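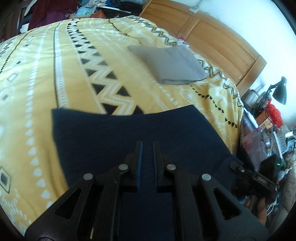
How to train a folding policy from hand-held gripper demonstrations

By Shazia Awan, October 20, 2021

Cloth is my favourite thing to teach a robot, and you can get a decent folding policy out of ordinary bedrooms and a pair of hand-held grippers. I've now been through the whole method twice for our Mudisdale project, so these are the steps as we really do them.

Step 1. Pick one fold and write it down. Ours is "near edge to far edge, then left to right". Trevor Tindall and I recorded for days before noticing that we folded in opposite directions, and the policy learned to dither beautifully between the two!

Step 2. Map the room before you fold. Move the gripper slowly past the furniture and the corners, then come back to the cloth. Patterned bedding is brilliant for this, as the tracker has plenty to hold on to. Plain white sheets gave us our worst tracks by far.

Step 3. Record. Start each demonstration with the fingers open above the cloth, pinch close to the edge, lift a little, carry, release. Go slower than feels natural. Fumbles are fine if you recover from them (keep those, they're gold), but stop and restart if you drop the cloth on the floor.

Step 4. Change things often. Swap the cloth, turn it, crumple it, move to another room. We collected 2,000 demonstrations in homes across Prundport and Grorotgate, and threw out 229 where tracking was lost or the fingers closed on nothing.

Step 5. Line up the clocks. Each gripper has its own camera, so match the two videos first and then the finger widths. Định Quan's trick is to tap the fingertips together at the start of every take and look for the tap in both streams.

Step 6. Train, then test on cloth the policy has never met. We train one model on everything and a second on a random 1,000, with the same settings. Comparing them is the fun bit. For us the smaller set did nearly as well on flat towels and fell apart on anything with curled edges, which tells you where to spend your next afternoon of recording.

If your robot keeps pinching thin air, check the height of the fingertips in your calibration before you blame the data. Fuad Belay found ours was set too high, and the fix took one line.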